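Chapter 5
Setting Up to Prepare Vegetables
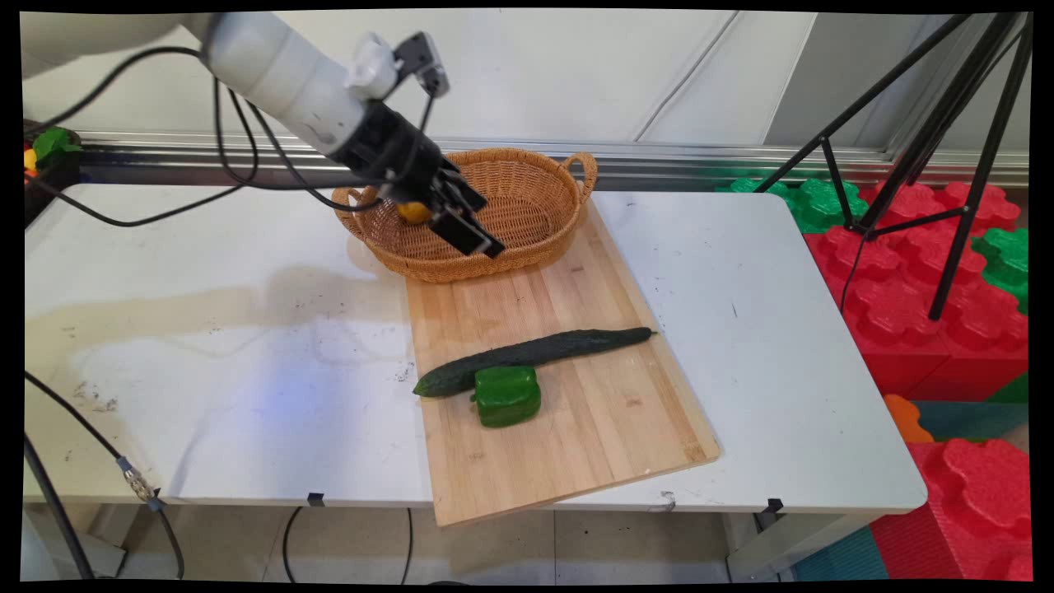 FOOD PREPARATION BASICS

Before any cutting begins, a cook decides where things will go. The board, the produce and the container for it all need a place. In a small kitchen these may share one table, with a woven basket standing on the far end of the board and a cucumber and a green bell pepper lying in the middle.

This chapter covers the work that comes before the knife. You will learn to choose a board, sort produce by how it is cut, and arrange a surface so that your hands do not have to cross. Knife grips are covered in Chapter 7.

Shape matters when you sort. A cucumber is long and rolls easily, so it is usually halved lengthwise first and laid flat side down. A bell pepper is hollow, with a core and seeds that must come out. Most cooks do the cucumber first - it leaves less waste on the board.

Check how the board sits, too. A board placed at an angle can reach past the front edge of the table, and a corner that sticks out is easily bumped. Slide it back until all four corners are supported.

Baskets are good for carrying and holding whole produce. They are harder to clean than bowls, so keep cut pieces out of them.

Key terms: prep surface, core, halve, trim

Before you read: List the vegetables you ate in the past two days. Which were cut before cooking, and which were left whole?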